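The snack bag was never in danger, says Sarita Vishwakarma. She wants that on the record, as the story has been going around Wustonine with the snack bag as its victim.

"It was a bag of chips. It got handed over, nicely, 32 times in a row," she says. "What went wrong was that on the next go the left arm handed over nothing at all, with great confidence, to the right arm, which took it."

Vishwakarma runs two-arm testing at Wustonine's workshop in Flundham. The job that November was a handover: one arm picks something light and crinkly out of a basket, passes it across to the other in midair, and the other puts it in a tray. A child of three can do it. Two arms bolted to opposite ends of a table find it a good deal harder, mostly on account of having to agree where the middle is.

They had stopped agreeing. The left arm had slipped a tiny amount at one joint every time it swung back to its rest position, and its software went on reporting that everything was where it should be. By the time anyone caught on, the two grippers were meeting 9 millimeters apart. Then they met in the other sense.

"You'd expect a crash," she says. "It was more of a click. Like somebody setting down a coffee mug. And then the left arm kept pushing, because as far as it knew it still had room."

The collision limit should have stopped it. The limit had been raised the week before, when the arms kept quitting every time a bag rustled against a fingertip, and it had not been put back. Who raised it?

"I did," says Vishwakarma. "There's a log. It has my initials in it. I looked for somebody else's for quite a while."

She hit the stop button at twenty past four. The damage came to one bent fingertip mount and a repair bill of $3,258, most of it for a joint encoder that Sfeir, who supply the parts, would only sell as a set with its housing.
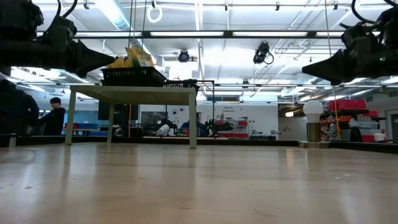 Was anyone close enough to get hurt?

Everyone was out of reach of the arms when they touched, and the person nearest was Vishwakarma, at the stop button. What bothered her afterward was how little that had to do with planning. Until then the rule for standing near the table was, in her words, "use your judgment," and she has since gone off judgment.

The new rule is a taped line on the floor and a key. The arms won't move at test speed until the key is turned, and turning it means walking away from the table to where the switch is. People complained for a couple of weeks. She complained too, having left the key in her coat.

The limit is now locked to each task, so that a setting meant for chips expires when the chips do. The arms also touch a fixed pin every nine cycles and compare notes. If they disagree by more than a hair, the whole thing sits down and waits for a person. The waiting has turned out to be the hard sell. Stodosell, the packaging outfit paying for the work, wanted to know why their robots were spending part of the day poking a pin.

"I sent them the bill from Sfeir," she says. "They've been very supportive of the pin."

She still has the bent mount, which lives in her desk drawer with the takeout menus. The slipping joint was traced to a clamp screw that had been tightened by hand and never with the torque wrench, and the wrench now hangs on a hook with its own label. The label is spelled wrong. She says she'll get to it after the next round of tests, which uses bags of rice.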